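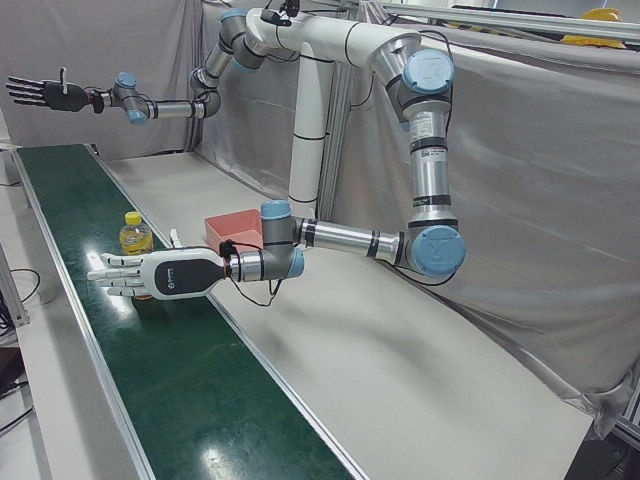 When the hand drops a bottle on the belt

Stop the belt first, then the arms. If you stop the arms alone, the belt keeps feeding bottles into the fingers, and that was how we bent a thumb joint in April.

Keep your own hands off the belt until both arms have quit moving. A stalled arm can start again without warning - Souad Naciri got a bruised wrist that way.

Check that the cap is tight before you set the bottle back. Wipe up any spill with a dry rag, then a damp one. Oil left on the belt makes the next bottle slide.

Look over the cables under the wrist for snags. Restart at the slowest speed and let 8 bottles go through before you turn it up.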